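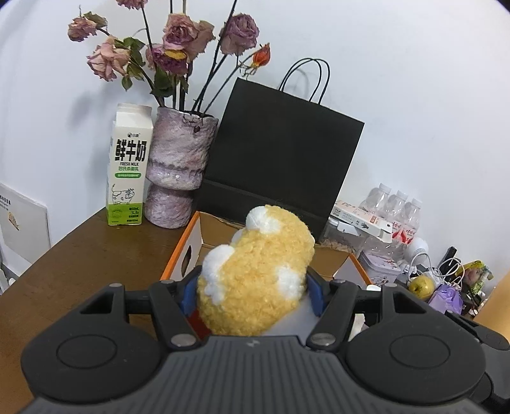

The Jiltimitz toy swap is back at the Undari Street hall this November, and I've spent most of this week sorting what's already come in on my own dining room chairs, the ironing board and the end of the bed. It's the soft toys that take over. Last year we had 76 of them handed in before the doors had even opened, and going by the pile so far we'll beat that easily. The favourite at our place right now is a fluffy yellow one with white tufts on it, all curly and nubbly, and we've been arguing for days over whether it's a chick or a bread roll. I say chick. My youngest says bread roll and won't be talked out of it, so it's going on the table with a tag that says "Chick / Bread Roll" and whoever takes it home can make up their own mind.

For anyone new to town, the swap works the same way it always has. You bring toys your kids have finished with, you get a paper token for each one, and you spend the tokens on whatever you fancy. No money changes hands for the toys themselves. If you've got nothing to bring, come anyway and ask at the door for the starter tokens, there are plenty (we printed 500 and I have cut up every last one of them with the kitchen scissors, so please use them!). Entry is a gold coin, which goes towards the hall hire and the tea urn.

Doors open at 9 in the morning and we'll wind up at lunchtime. If you'd like to drop things off early, there'll be someone at the side door of the hall the afternoon before, from 3 until 5. Please don't leave bags on the step overnight. We had rain last time and I spent a very long evening with a hairdryer and a family of soggy koalas.

Now, boxes. Cardboard ones with handle holes in the sides are what we're after, because they stack, they're easy to carry up the hall steps and you can see what's in them. I'm less keen on garbage bags, which split, and which look exactly like garbage to the person doing the tidying up. If your box is too big for you to lift comfortably it's too big for me as well! Write the kind of toy on the side in marker (SOFT, PUZZLES, CARS, DRESS-UPS) and you'll have a friend for life.

Soft toys need to be clean this year, and I mean properly clean. Most will go through a cool wash inside a pillowcase with the top knotted. The loopy, yarny ones are trickier. I wouldn't put anything curly in the machine on a normal cycle, I tried it once with a lamb and it came out looking like felt. A bowl of lukewarm water, a little wool wash, squeeze it gently, roll it in a towel and then leave it on the airer for as long as it takes. White bits go grey quickly on a well-loved toy, and a soft toothbrush helps a lot with those. If the label says surface wash only, a damp cloth will do, and if there isn't any label left, use your judgement.

Check the seams and the eyes while you're at it. Anything with a loose button eye goes into the mending basket, and there'll be a mending table again at the back near the kitchen, run by the sewing group from Belen. They did a beautiful job last time, including a giraffe whose neck had gone completely floppy and a rabbit that needed a whole new ear. They'd love scraps of yarn, felt and stuffing if you have any spare, and odd colours are welcome. Mending is free, though they do run on biscuits.

A few things we can't take: car seats, cot mattresses, anything with a button battery and no screw on the cover, and jigsaws with pieces missing. I know it's only one piece. The child who gets to the end of it will not see it that way. Books are fine in small numbers, but the school fair is coming up and they'd be glad of the bulk of them.

New this year is a teenage table. Quite a few parents told us their older kids felt a bit silly hunting through the plush, so there'll be a separate spot with board games, model kits, craft sets and sports gear. The tokens work there too. One token per item, same as everywhere else, so yes, a skateboard costs the same as a finger puppet and you should get in early.

The bakery on Yao Lane is doing the morning tea, with scones, slices and a gluten-free tray, and there'll be tea, coffee and cold milk for the kids. Bring your own mug if you remember. Parking behind the hall is tight, so walk or ride if you live close by, and if you're coming with a pram use the ramp on the Undari Street side.

Whatever's left over at the end gets sorted into lots for the playgroups at Jiltimitz and Belen, who come by with a trailer. We could use more hands for that last hour, mostly folding tables and carrying boxes out. Just put your name on the sheet by the door when you come in, or turn up at lunchtime and find me, I'll be the one in the green apron guarding the puzzles.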